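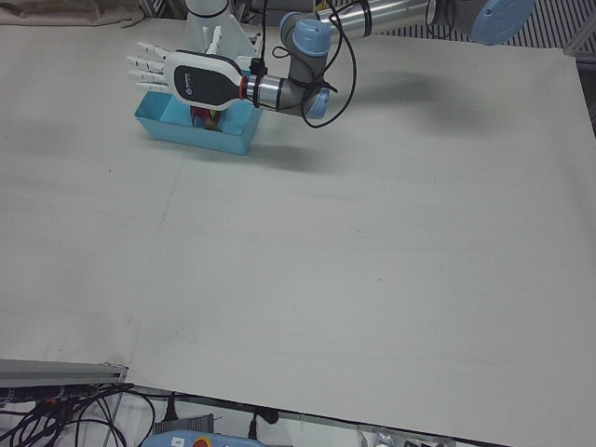

Trurkcombe Automation Group – Cell Upkeep
Two-Arm Fruit Cell: Frequently Asked Questions

Is the cell really maintenance-free, like the Brultia brochure says?
No. Budget an hour a week, and more in June, when the shop gets dusty.

Who do I call when it stops?
Uldis Rozīte. Try the pendant first. Most stops come from someone leaning on the red button.

How often do the hands need calibration?
The supplier says every 2000 cycles. We do it every 600, and I'm not convinced that's often enough for the thumb. Run the open-close routine with nothing in the hand and watch for a finger that lags.

Do I have to home both arms if I only use one?
Yes. The controller will let you skip it. Don't.
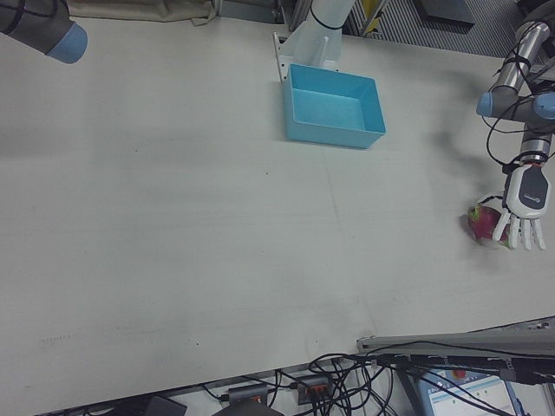

Why do you keep going on about cables?
Cable wear has cost us more downtime than every software fault combined, and the Singhal service plan doesn't cover it. Before power-up, move each joint slowly through its travel and watch the slack. The loops hanging beside the wrist need enough length for the hand to point straight down at the table, but a loop that swings low enough to catch on a bin is too long. Re-tie it. Check the power strips under the front edge too, and push every plug home.

Can I swap in a different bin?
You can, but teach the drop point again. The Jirska software claims it finds any bin by itself – I have yet to see it do so reliably. Ours missed by 70 mm after a swap.
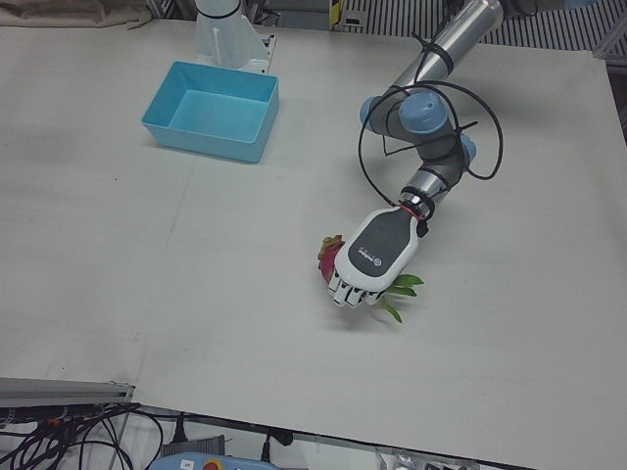 Put the new bin where you want it, jog the arm there at low speed, and save the point under a new number. Never overwrite point 279, the safe park position. Then do three slow runs with your thumb near the stop.

What do I clean the table with?
A damp cloth. No solvent on the board or the finger joints.

Will the next update fix the grip force drift?
So we've been told, twice. Keep logging it.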